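Notebook, natural dyes — May, started 7:40 a.m.

Picking up where I left off with the madder. The second Trirkum batch has been soaking overnight in the big stockpot and it smells wonderful, like a cellar full of beets. I ground it finer this time, which Elaine Siqueira has been telling me to do for weeks, and I can see already that she was right. The first batch gave up its color slowly and there was still plenty of red left in the root when I threw it out. Not doing that again!

Recipe as it stands: 500 g ground root, 11 liters of water, a spoonful of chalk. Wool went through the alum bath last night, weighed dry first. Heat comes up slowly to 60 C and then holds. Last time I wandered off, the pot went up past 75, and the skeins came out brown — a nice brown, a fox sort of brown, but I was after brick red and had promised it to Radomír for the border of his blanket.

8:15. Pot on. 22 C at the start.

8:50. 38 C and the bath is already the color of strong tea. Dropped in a scrap of the Flonier yarn as a tester. It took up pink in a couple of minutes, so the mordant is fine. I was a little worried about that because the alum jar was nearly empty and I finished it off with the last of an older bag.

9:30. 54 C. Turned the burner down to the smallest flame. The thermometer sags when I clip it to the rim, so I've tied it to a wooden spoon laid across the pot and it's holding beautifully.

9:45. 60 C. Skeins in, six of them, wetted out first in warm water. I love this part. They go in cream colored, you push them under, and by the time you've pushed the last one down the first is coming up orange.

While that sits, notes on the fermentation indigo, so I stop keeping them on the backs of envelopes. The vat is on its third week. It wants to be kept warm and left alone, and I'm good at the first of those. There's a coppery skin on top, the liquid under it is yellow-green, and a strip of cotton dipped for three minutes came out green and turned blue on the line by the time I'd rinsed the tongs. The smell is strong but it's a healthy smell. Radomír says it smells like his grandfather's goat shed and he means it kindly.

Fed it this morning with a cup of wheat bran and a little more lime. pH strip says between 10 and 11, closer to 10. I'd like it a shade higher before I put real yardage through it.

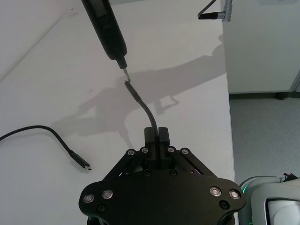
Plug and cable, close up.

10:30. Madder at 61 C. Turned the skeins. Two of them were sitting against the bottom of the pot and are a touch darker on that side, so next time I'll put the rack in. They may even out.

Elaine stopped by with the lightfastness cards and they're terrific. She mounted strips of everything from the spring, half of each strip covered with foil, and left them in the south window. Results so far:

Weld: barely moved. You have to hunt for the line.
Madder, first batch: no change I can see.
Onion skin: faded noticeably, still a pleasant straw color.
Turmeric: gone. A pale ghost of yellow. We both laughed.
Black bean, cold soak: the blue has gone gray. I'd hoped for better, it was such a lovely slate when it was fresh.
Walnut hull: no change, and no mordant on it either.

She wants to do the whole set again on linen. I said yes before she'd finished the sentence. I'd also like to try an iron dip on half the weld strips, because the olive green we got by accident in the winter is still the color people pick up first when they come in.

11:20. Madder off the heat. I'm leaving the skeins in the bath to cool down with it, overnight if I can keep my hands off.

Supplies. The Bartoš order came and the fleece in it is lovely, long and bright with hardly any grease left in it. I've put 2,000 g aside for the blanket and the remainder goes to the spinners. Still to buy: alum, a second strainer, more cotton string for the skein ties. The Botel place quoted me for 3,000 g of weld, dried and chopped, and at that price I think we should take all of it and split it. Ask Radomír if he has a dry shelf. 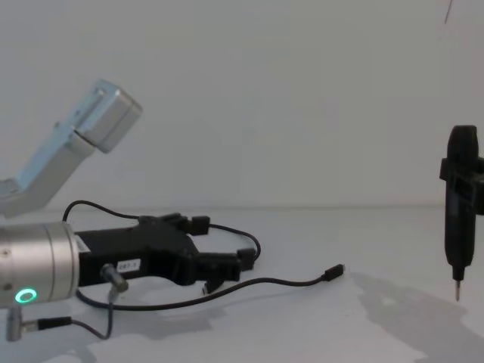 A word on ties, because I keep forgetting from one month to the next. Four per skein, figure eight, loose enough to get two fingers through. I tied the spring skeins tight and every one of them has a little white band where the dye couldn't get in. Elaine thinks the bands look good knitted up. They do look good, in a sock! They'd look awful in a plain blanket border.

2:10 p.m. Couldn't keep my hands off. Lifted one madder skein and rinsed it, and it is exactly the brick red I wanted. A bit deeper when wet, of course, but the squeezed end by the window is right on. The other five stay in till morning.

The bath still has a lot of color in it, so there will be an exhaust round tomorrow. I have some mordanted silk scraps that should take the coral, and after that whatever is left can go on the pillowcase. Third baths are my favorite, if I'm truthful. They come out a soft apricot that I've never managed to get on purpose from fresh root.

3:30. Indigo again. Two test dips of three minutes each with ten minutes of air between them. Good mid blue, even, no streaks. The third dip went noticeably deeper and I stopped there. Rubbed it on a white cloth when it was dry enough and some came off, so the next strip gets a longer rinse and a bit of vinegar in the water. Put the lid on and wrapped the vat in the old quilt for the night.

For tomorrow: rinse the madder skeins and hang them in the shade. Rack in the pot before the silk goes in. Check the vat's pH first thing, before the bran. Write to Botel about the weld. Find the cutoff of undyed linen for Elaine's cards — I think it's in the drawer under the scales.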